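Kiltar Bench Gripper Kit, Two-Finger, for Small Arms

Item no. KT-410. Page revised 7/23/23.

The Kiltar kit turns a light-duty arm into a pick-and-place setup for the home bench or shared workshop. It covers everything between the wrist flange and the controller: adapter ring, gripper body, finger plates, cable and fasteners. The arm, table and power supply are not included. All parts can be fitted with hand tools.

The kit is sold to builders who already have a working arm and want to move small, light, irregular objects without designing an end effector from scratch. It is not rated for machine tending or for use near food intended to be eaten.

What is in the box
Gripper body, two-finger, parallel action
Adapter ring
Finger plates, flat, one pair
Finger plates, padded, one pair
Signal and power cable, black, with strain relief
Screw set and two hex keys
Printed wiring sheet

Specifications
Opening, finger to finger: 80 mm
Finger plate thickness: 5 mm
Maximum grip force: 10 N
Mass with adapter ring, no cable: 410 g
Supply: 24 V DC
Control: serial, or open/close on a single digital line
Body finish: black

Mounting
Remove the blank cover from the wrist flange and clean the face. Seat the adapter ring first and tighten its screws in a cross pattern, then offer up the gripper body with the cable exit facing the outside of the arm. The locating pin sets the orientation. If the pin does not drop in, rotate the body until it does; do not pull it down with the screws.

The cable runs outside the arm. Leave a free loop at the wrist large enough for the full rotation you plan to use, and fix the first tie on the upper link, not on the wrist housing. Cables tied short are the most common cause of returned units - the connector pulls out of the body at the end of travel. Turn the wrist by hand through its whole range before applying power.
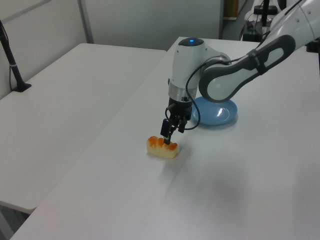
Flat finger plates lowered to a small bread-roll-shaped piece on a white tabletop. The cable is looped outside the wrist.

Finger plates
The flat plates suit boxes, blocks and molded parts with a firm surface. They are narrow enough to work close to neighboring objects, and they can be drilled for custom tips. The padded plates add friction on smooth items but reduce the usable opening. Change plates in pairs. After a change, run the homing routine again, or the closed position will be wrong by the difference in thickness.

For objects with a ridged or rounded top, approach from straight above at low speed and set a force limit before closing. Start at the lowest setting and raise it one step at a time until the object stays put during a slow lift. Soft play food, foam and sponge all deform, so the width the gripper reports will be smaller than the width you measure with a caliper. Use the reported value in your program.

Table and layout
A plain matte top is easier to work on than a glossy one if you are adding a camera later. Set the table height so that the finger tips can touch the surface with the wrist pointing down and some travel left over. Teach the table surface as a hard lower limit. The finger plates will survive a light touch, but the drive will fault if the arm keeps pushing.

Plates and shallow bowls make good drop targets. Mark the position with tape if you intend to repeat a run - a raised rim is easily caught by a finger on the way out, and the target will creep.

Compatibility
The adapter ring in the standard kit fits the Ranon bolt pattern. A second ring for the Bellini flange is available separately and uses the same screws. Other arms need a machined ring; a dimensioned drawing is supplied on request. Primness control software recognizes the gripper over serial from the June release on. Earlier releases can drive it from the digital line only, with no position feedback.

Spares
Finger plates, flat or padded, per pair
Adapter ring, Ranon or Bellini
Cable with strain relief
Screw set

Care
Wipe the finger plates with a dry cloth. Check the adapter ring screws after the first day of use and monthly after that. Do not oil the slides, which are packed with grease at assembly. Disconnect power before changing plates or clearing a jam.

Quote the item number and your arm's flange type when ordering.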